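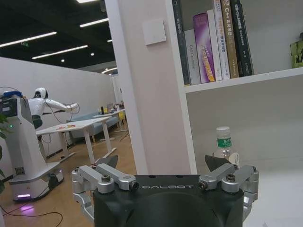 27th August, Prerolton bay, late arvo into evening

Task for the student comp is still "tidy a shelf", which sounded like the easy one when we picked it off the list in January. The Breneck rules run to 90 clauses and about half of them are about what counts as touching. We spent the first hour on approach angle for bottles. With the fingers wide open and the right pad sitting just in front of the bottle, the pad hides a fair bit of clear plastic, and clear plastic is what our detector is worst at anyway. The white cap and the green label round the neck are the bits it can hang on to. So the plan is to forget the body, find label and cap, and work out the rest from a known bottle height. I argued against this in week two. I withdraw the argument, and would like it noted that I withdrew it in pencil.

Settings as left:
Approach: from the front, level, slow for the last bit
Fingers: fully open until the depth reading settles
Retry limit: three, then back off and sulk (state is now officially called SULK in the code, please stop renaming it)
Pose file: prakis_shelf_v4, not v4_final, not v4_final_use_this

Books. The books on the upper shelf are packed tight, spines out, and the segmenter treats them as one very wide book. Purple spine gets picked out every time. The white ones merge into each other and then, if the light is right, into the shelf, which is also white, as is the upright, as is most of the world over here. Whoever does the next labelling pass: please draw the edges between the pale spines by hand, don't trust the auto outline. The current set is 2876 crops and I have looked through enough of them to have views on typography.

We are not grasping books for the first round. Rule 41 lets us nominate which objects count, and we nominate bottles and small desk things. If the judges ask, books are "scenery".

Ceiling lights: the long strips give a highlight down anything glossy. Tried lower exposure, lost the dark spines altogether. Put it back. Someone suggested a polarising filter, someone else suggested moving the competition to a cave. Filter is on the list, cave under review.

Second half of the session was the two-handed setup at the desk part of the unit, with the Tran planner driving both arms.
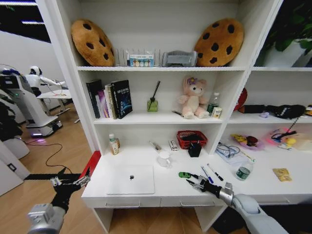 The planner is happy enough with one hand parked out over the floor and the other down on the desktop. What it doesn't like is the step in between, where the right hand has to leave the desk without dragging its fingers across everything near it. The marker and the blue pen are the trouble, being low, thin and inclined to roll. The toy car is a better customer. It has some height to it and the fingers have something to close on.

Ideas from the whiteboard, copied before it gets wiped:

1. Lift straight up before any sideways move. Costs time, costs no pens.
2. Treat the red basket as a keep-out volume up to its rim plus a margin. At present it's a keep-out volume up to its rim minus optimism.
3. Measuring cup: clear glass with a handle. Same problem as the bottles with extra geometry. Leave it well alone until the bottle trick is proven.
4. Bunny. The planner has it down as "obstacle, soft", and there is a faction in the club that wants it as a scoring object. A soft toy is forgiving to grip and the pink stands out well against the white. I'm not opposed. I just don't want to be the one explaining the flower to the collision checker.
5. Give the closed laptop its own collision box. It's flat and white on a white desktop, logo aside, and the planner keeps deciding it is more desk.

Log sizes: the long run came to 1856 steps before we stopped it, the shorter one 1095. Both saved under today's folder on the Prakis drive. The shorter one has the wrist view going stale partway through, so use it for joint data only. I've put a note in the folder. Last time I put a note in the folder it was used as training data, so this one's called DO_NOT_TRAIN_README and we'll see.

Also the naming of left and right. Left is the robot's left. It has always been the robot's left. There is a sheet of masking tape's worth of evidence that we agreed this, and half the config still has it the other way round. I fixed the arm config tonight and did not touch the hand config, on the grounds that I wanted dinner.

To do before next session:
– relabel pale book spines
– lift-first rule into the Tran planner, on by default
– bottle height into the object table, in metres, not in "bottles"
– hand config, left/right, see above
– reread clause 41 and check "nominate" means what we want it to mean
– charge the spare tablet, which was flat again when I went to use it

Bottle grasp trials go first next time, before anybody opens the code.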